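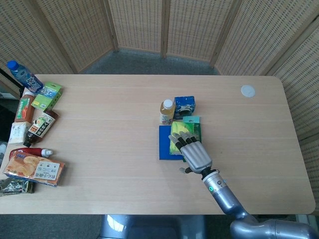

The finger checks come first. Before the cell at Tullex is allowed to pick up anything, Auður Ragnarsson opens and closes the hand 60 times with nothing in it and listens. A dry tendon makes a faint tick near the end of the stroke, and a worn one goes quiet and then slips. She does this at seven in the morning, when the building's air handling is still on its night setting and she can hear. Only then do the groceries get laid out. The drinks, cartons and snack bags go close together along the left of the table, and the hand works on the right, over a dark blue mat. A small box in green and yellow is a regular on that side, and she likes it as a first object. It is light, it has flat faces, and if the fingers come down too hard the cardboard records it.

The black fingertips are her main expense. Each one is a molded sleeve pushed over the metal and held with a drop of adhesive. The supplier, Grisa, rates them for 700 grasps, and Ragnarsson changes them at that number whether they look worn or not. She used to wait for visible damage. In May a sleeve that looked fine twisted under load, and it took her two days to find out why bottles were coming up crooked. The old sleeves go in a jar with the date on a strip of tape.

The mat needs more attention than visitors expect. It gives the vision system a plain, dark patch to measure against, and it must lie flat. She wipes it with a damp cloth each evening and turns it over once a week. A curled corner can throw the height reading off by 3 millimeters, enough for a finger to catch the edge of a carton.

Then there are the screens. The table stands inside a ring of woven folding panels, bought secondhand from a restaurant supplier named Pîrvu. Before they went up, people crossing the office behind the table kept turning up in the camera's background, and the software would stop to think about them. The panels ended that. They do collect dust in the weave, and Ragnarsson vacuums them with a brush head on the first morning of the month.

The controller is a Lamov unit, and it keeps a fault log. When I visited, the log stood at 3676 entries, most of them harmless. She reads the new ones over coffee and copies anything involving the wrist into a paper notebook. Wrist faults are the ones that lead to a teardown, and a teardown costs her an afternoon: cover off, connectors reseated, cable checked by hand for stiff spots, cover back on, and then the finger checks again from the beginning.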